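Prestico retira un lote de tostadoras por un fallo en el resorte de la palanca

6 de agosto de 2026 – Redacción Consumo

La distribuidora de pequeño electrodoméstico Prestico ha comunicado esta mañana la retirada voluntaria de un lote de tostadoras de dos ranuras vendidas con la marca Flirell. El motivo: un resorte que en algunas unidades no libera la palanca al terminar el ciclo. El pan se queda abajo y la resistencia sigue encendida. Riesgo de humo y, en el peor de los casos, de fuego.

La empresa habla de 15 avisos de clientes desde diciembre. Ningún herido, según el comunicado. En 2 de los casos hubo daños en muebles de cocina, una balda y la parte baja de un armario alto. Prestico dice que ya se ha puesto en contacto con los afectados y que el seguro se hace cargo.

Qué unidades

El lote afectado se vendió en la cadena Casado, tanto en tienda como por internet, y también en algunos comercios pequeños que compran a través del mayorista Gemham. Son 400 unidades en total. Bastantes de ellas siguen en almacén, pero la empresa no ha querido precisar cuántas. Preguntada por este medio, contesta que está "cerrando el recuento con los puntos de venta".

Para saber si la nuestra es una de ellas hay que mirar la pegatina de la base. Con el aparato desenchufado y frío, claro, y sobre el fregadero o un periódico, que caen migas. El código de lote son las últimas cifras de la línea inferior. Si termina en 5, está dentro de la retirada. Si termina en otra cifra, se puede seguir usando con normalidad. Las tostadoras de ranura larga y las de cuatro rebanadas de la misma marca no están afectadas, llevan otro mecanismo.

Qué hay que hacer

Desenchufar y dejar de usarla. No sirve vigilarla, insiste la empresa, ni subir la palanca a mano cuando se atasca – el fallo puede aparecer en una tostadora que hasta ahora funcionaba bien.

La devolución se hace en cualquier tienda Casado. No hace falta tiquet ni caja original. Quien la comprara por internet puede pedir recogida a domicilio desde su cuenta de cliente, sin coste. Se puede elegir entre el reembolso íntegro o un modelo equivalente, aunque en este segundo caso los plazos son más largos: las nuevas no llegan hasta septiembre, y eso si no hay retrasos en el puerto.

Los comercios que sirve Gemham tienen un circuito aparte. Ahí el cliente debe volver a la tienda donde compró y es el comercio el que tramita el cambio con el mayorista. Varios tenderos consultados aseguran que a primera hora de hoy todavia no habían recibido instrucciones. "Nos hemos enterado por los clientes", comentan en una ferretería del centro. Gemham responde que la circular salió ayer por la tarde y que comprobará si ha habido algún problema con el envío.

De dónde viene el fallo

Según la nota técnica que acompaña al comunicado, un cambio de proveedor. El resorte nuevo tiene el mismo tamaño pero un tratamiento térmico distinto, y pierde fuerza con el uso. En los ensayos de fábrica no se detectó. El ensayo se hacía con el aparato recién montado y con pocos ciclos seguidos, y el problema sale más tarde, después de semanas de desayunos. Prestico ha vuelto al proveedor anterior y añade que ampliará las pruebas de desgaste en toda la gama, incluidas sandwicheras y hervidores.

No es la primera retirada de la empresa. Hace unos años ya tuvo que recoger unos calentadores de biberones por un cable mal sujeto. Entonces se le criticó la tardanza en avisar. Esta vez los avisos se acumulan desde diciembre y la retirada llega en agosto, así que la pregunta vuelve a estar sobre la mesa. La respuesta oficial: los primeros avisos se trataron como averías sueltas y hasta junio no se vió que compartían lote.

Las asociaciones de consumidores de la zona piden que se avise uno por uno a los compradores registrados, no solo con un cartel en la entrada de las tiendas. Casado dice que enviará mensajes a quienes usaron la tarjeta de socio. Los demás, a estar atentos al cartel y a la web.

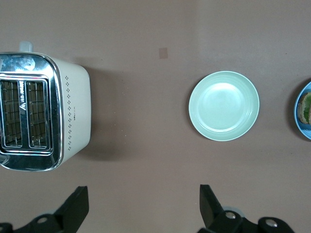 Una tostadora de dos ranuras con rejilla metálica interior.

Consejos generales, valen para cualquier marca

Vaciar la bandeja de migas con frecuencia, si la tiene. No colocar el aparato debajo de un armario ni pegado a cortinas o rollos de papel. No meter pan demasiado grueso a la fuerza, que es la causa más común de atasco incluso en aparatos en buen estado. Y si algo se queda dentro: primero el enchufe, después esperar, y nunca un tenedor o un cuchillo.

Si sale humo, desenchufar solo si se puede llegar al cable sin peligro. Nada de agua. Los bomberos recomiendan una manta ignífuga en la cocina, mejor colgada lejos de los fuegos que guardada en un cajón.

Horario de atención

Prestico ha habilitado una línea telefónica gratuita, cuyo número figura en los carteles de las tiendas y en la página de la marca. Atiende de mañana y tarde, también durante todo agosto. A mediodía comunicaba. La empresa reconoce que ha recibido más llamadas de las previstas y dice que reforzará el turno desde mañana. El formulario de la web sí funciona, aunque la respuesta automatica llega de momento solo en inglés.

Las devoluciones se aceptan hasta diciembre.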